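Laundry bench, progress notes for May
To: Urmila Nigam, Brindmont
From: Ditte Damgaard

Hi Urmila! Quick one this month. Shirts got nearly all of our time, and I'm happier than I was in the spring.
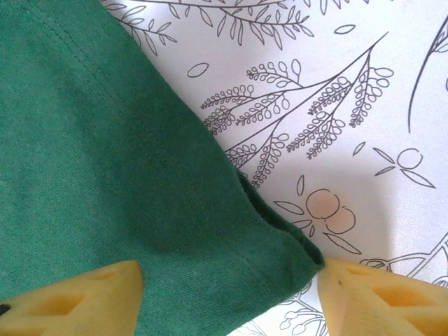
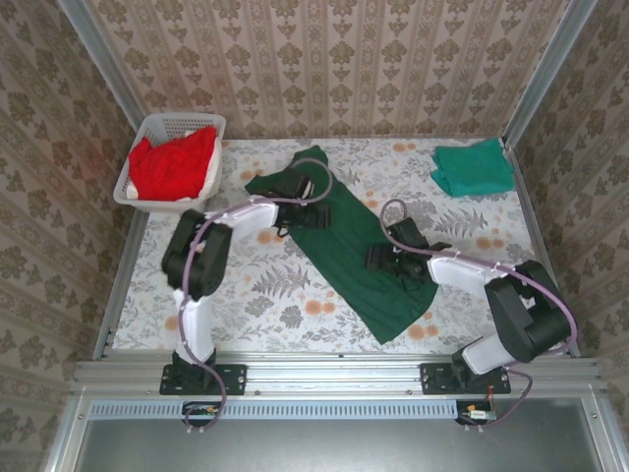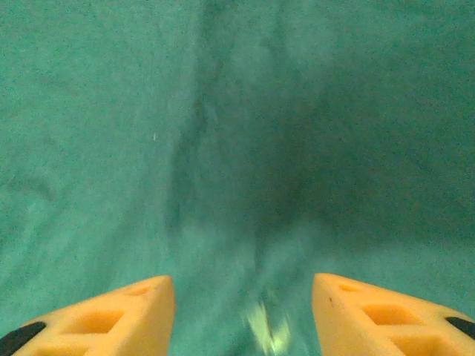
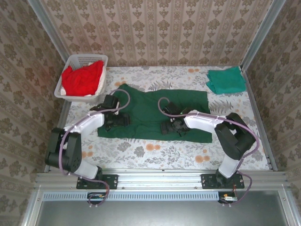 Second and fourth: both arms on the green shirt.

We ran 100 shirt folds and 29 came out good enough for a drawer — up from four last time. Sleeves are still the headache (Auður has a new grip routine to try). So can it do your laundry yet? No, but I'd trust it with a towel. Next up is mixed baskets.

Ditte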